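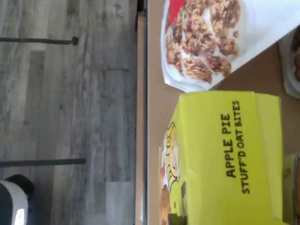 Slide 1. Grocery table, Gera set: cereal box and granola bag close to the edge.

Collecting grocery examples for Gera - speaker notes
May
By the Vultia data team, Drullby

Slide 1 - leave it up while people sit down

Start with what Gera is, in one line. It is a set of short recordings of ordinary packaged food being picked up, moved and put away, made so that an arm can learn to do the same from watching.

Point at the box. The lettering says APPLE PIE, and under it STUFF'D OAT BITES, and it runs bottom to top because the box is on its side. A person reads that with a small tilt of the head. Our first model did badly on sideways text, so we keep plenty of sideways boxes in the set.

Then the bag above it. Granola, big food photo, crinkled seam. Mention that the clusters on the bag are print. The first round of labels had a few bags tagged as loose food, and we had to go back through all of them.

Ask the room where they would grab the bag. Give them a moment. Most people say the middle. Some say the seam. Both answers are in our data and both are kept.

Slide 2 - what one example is

An example is one task from start to stop. The operator gets a line of text ("put the cereal box upright," "move the bag to the left side") and does it once. We keep the video, the positions of the arm, the open and close of the fingers, and the line of text. If the operator drops the item and picks it up again, that stays in, with a tag.

The cap is 90 seconds. Anything longer gets stopped and counted as a fail. Say that fails are saved too. Somebody always asks.

Slide 3 - how much

Target for this round is 4,000 examples. We planned it as an even split over 9 tasks and gave that up early. Standing a box upright goes fast. Closing a soft bag takes many tries and the operators get tired of it. The split we have now leans toward boxes, and the next round will have to make up the difference on bags.

If asked why 4,000: it was what the Drullby room could do in the time we had. There was no study behind the number.

Slide 4 - setting the table

Go back to slide 1 for this part if the clicker allows it.

We used to set tables neatly. Items in the center, labels up, space on all sides. The model learned neat tables and then failed in a real kitchen, where things sit near the edge and cover each other. Look at the right side: a second white package tucked in by the corner of the granola bag, and just a slice of another yellow box at the bottom. Those are the cases we were missing.

Current rules for the person setting the table:
- at least one item close to an edge
- at least one item partly covered by another
- no more than half the labels facing up and straight
- two items of similar color when the shelf has them
- change the setup after every five examples

The last rule is the one that gets skipped. Operators find a setup that works and want to stay with it. We now have the recording tool ask for a new setup and wait until someone confirms.

Slide 5 - the floor

We were asked by a partner site to crop everything past the table. We said no for this round. A gray floor with a wood look is close in tone to some tabletops, and the model needs to learn where the table stops. Same for the thin black legs on the floor. They are long, straight and dark, and an early model took things like that for handles.

So background stays in, unlabeled. Table edge gets a label.

Slide 6 - labeling in Hứa

Hứa is our labeling tool. Show the short clip here, skip it if we are running late.

Three passes. First pass, one labeler marks the start and the stop and names the items. Second pass, another labeler marks contact - the moment the fingers touch the item and the moment they let go. Third pass is a spot check.

Names come from a fixed list. "Cereal box," "snack bag," "can," "jar," and so on. We type in the printed words when they can be read, in a separate field, exactly as printed. If only part of a word shows, type only that part and leave the rest blank. Labelers like to finish the word from memory. With products they know, this is very hard to stop.

If an item can't be named, it gets "package." Half-hidden items get "package" a lot, and that is fine.

Slide 7 - what went wrong

Keep this one short, but do not drop it.

Batteries in the hand controllers ran low in the afternoon and the motion got jumpy. We lost most of a batch before anyone checked. Controllers are now swapped at lunch.

Boxes wear out. After a few weeks of being gripped, the corners go soft and the panels crease, and a soft box is easier to pick up than a new one. We replace them on a schedule now, and keep some of the worn ones in the mix.

Clock drift between the video and the arm. Fixed in the recorder, but the early examples are off by a few video frames. They are tagged and can be left out of training.

Slide 8 - next

Soft bags first. Then open packages, which we have avoided because of the mess. Then two arms, if the second one is mounted in time.

Questions. Likely ones: can we share the set (not yet), do operators need training (half a day), does lighting matter (yes, and we leave the blinds alone on purpose). Hand out the table setup rules at the door.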